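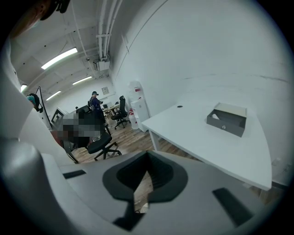 The office at Warkeslow from the hand-held gripper's own camera, with desks, chairs and the water dispenser beyond.

I have been meaning to write something in praise of the hand-held gripper for months, and since it is Tuesday and the kettle is on, I shall try to do it before lunch.

For anyone who hasn't met one, it is a robot's hand with no robot behind it. You hold it, you walk about, you pick up the things you would like a robot to pick up one day, and the camera on top records what the hand sees. Later a learning program studies all of that and tries to work out how an arm should move. We call our version Mimex, and I have grown fonder of it than a grown adult should be of a piece of grey plastic.

My view, which not all my colleagues share, is that we spend far too much time worrying about how many recordings we have and far too little about where they were made. Our first batch was 690 recordings, all from one bench, with a plain backdrop and lovely even light. The arm trained on them was a marvel at that bench (we were so pleased with ourselves!) and quite hopeless when we wheeled it next door. It reached for a cup as though the cup were still in the old room.

So we did it again with only 300, gathered in 5 different rooms, offices mostly, with the chairs left wherever people had pushed them and the strip lights doing what strip lights do. The new arm was a bit clumsier at the old bench, I'll admit, but it coped with rooms it had never been shown, and it managed nearly 40 tries in a row in the Dela Peña building before it dropped anything. I was there for that and I may have clapped.

Now, the usual objection is that untidy rooms make untidy data, and there is something in it. People walk past. A desk turns up in half the recordings and is missing from the rest. When we compared notes with the Clultance project they told us, very kindly, that they would have thrown out a good third of ours. I understand the instinct, and I used to have it myself, but a robot that is meant to work among desks and water dispensers and office chairs ought to have seen a few of them while it was learning, and I would sooner have the muddle in the training than meet it for the first time on the day.

I don't claim our little comparison settles anything. We changed the rooms and the people holding the gripper at the same time, which was careless, and a fairer test would keep the same hands throughout. That is what we mean to do in March, if we can borrow enough rooms. If you have a cluttered one going spare, please don't tidy it on our account.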